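Clokevik Honey Notes

Hello! Clokevik is my pile of tasting and harvest notes from the hives at Istmont and Faltville, typed up from a stack of sticky notebooks into one big table. I keep bees, I like spreadsheets, and a few people kept asking me for copies, so now it lives in a folder with a README like a proper grown-up project.

What's in it

There are 1,204 rows in notes.csv, one per jar tasted. Of those, 379 come from Faltville, where the lime trees are, and the rest are Istmont. Each row has the hive name, the month it was taken off, what was in flower nearby, a colour word, and whatever I scribbled about the taste. Kwaku Nartey did the Faltville tasting and he's much fonder of the word "toffee" than I am – bear that in mind if you plan to count words.

Columns that trip people up

set: how firm the honey was, 0 for runny up to 5 for bend-your-spoon.
colour: our own words, so "amber" in one year may well be "dark gold" in another. Sorry!
flower: a guess from walking about. We never had pollen looked at.

Blank cells mean we forgot. A dash means we looked and couldn't decide.

Colour and thickness

The same stuff can look lemon-yellow where it's thin and deep orange-red where it's thick, so please don't read too much into one colour word. I always tried to judge it in a narrow glass against a window, though the early rows were done by kitchen light (and it shows). 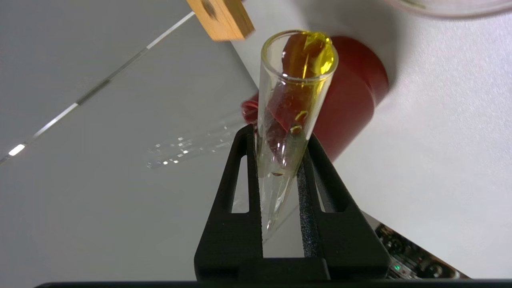 Using it

Do what you like with it, just mention Clokevik somewhere. Aileen Bañez fixed the hive names on 10/02/2024, so if your copy still says "Ngcobo hive" in two different spellings, grab a fresh one. Found a mistake? Send me the row number and what you think it ought to say.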